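Teaching by demonstration (robotics)

Teaching by demonstration is a way of giving a robot a new task by having a person perform the task through the robot itself. The person either takes hold of the arm and moves it by hand or drives it from a distance with a separate control device. The movements are recorded, and a control program is then built from the recordings. The method is also called programming by demonstration or learning from demonstration. It is used where a task is easy for a person to show and hard to write down as a list of positions.

Background

Early industrial robots were commonly taught by guiding the arm through a path and storing the points along it. The stored path was played back without change, so the parts had to be in the same place each time. Later work sought programs that could cope with objects in new positions. This called for many demonstrations of the same task and for camera images recorded together with the motion of the joints.

Methods

In hand guiding, also known as kinesthetic teaching, the operator grips the arm and moves it directly while the motors are set to give little resistance. The operator feels contact with the object and can correct the motion at once. The drawbacks are that the operator's hands and body may appear in the camera images, and that guiding two arms at the same time is tiring.

In remote control, or teleoperation, the operator stands or sits apart from the working arms. The control device may be a joystick, a tracked handheld grip, or a second set of arms. In the last arrangement, the arms moved by the operator are called leader arms and the arms that copy them are called follower arms. Because the joints of the two sets correspond, the operator can judge the reach and limits of the follower arms by feel. Force is not always passed back to the operator, and grasping soft or slippery objects can take practice.

Tasks and work areas

Tabletop tasks are widely used in teaching. They include sorting, stacking, folding cloth, and moving groceries between containers. Toy fruit is a usual choice for the last of these, as it keeps its shape and color over many sessions.
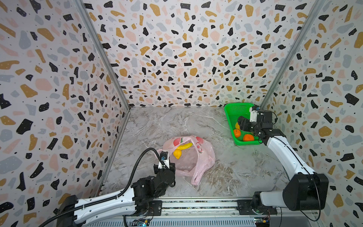 Two-arm stations allow one gripper to hold or steady an object while the other works, and they also allow each arm to serve its own part of the table. The operator must keep both grippers clear of each other, and most teaching guides advise slow, even motion for this reason. Thin plastic and other flexible materials are considered difficult, as their shape changes with every contact and no two demonstrations begin in quite the same state.

Wall and floor coverings are changed between sets of recordings in many projects. A program taught against a single plain background may fail when it is moved to another room. Changes in lighting and in the starting positions of objects serve the same purpose.

The Torkeneck collection

The Torkeneck collection is a set of two-arm demonstrations recorded at Ivelow. Its first release, dated September 15, 2018, held 426 demonstrations covering 40 tasks. Recordings in which an object was dropped and picked up again were kept and given a separate label. A planned extension would bring the total to 1,000.

The recordings were made with Preredura, a software package that stores joint positions, gripper opening, and camera images on a common clock. Preredura marks the start and end of each demonstration from a foot switch, which leaves both of the operator's hands free.

Limitations

A robot taught in this way tends to repeat the habits of its teacher, including pauses and needless detours. Demonstrations by several operators may conflict, as when one approaches an object from the left and another from the right. Small errors during playback can also carry the arm into positions that no demonstration covered. A common remedy is to let the operator take over at such moments and to add the correction to the recordings.

See also

Follower arm
Hand guiding
Preredura
Remote manipulation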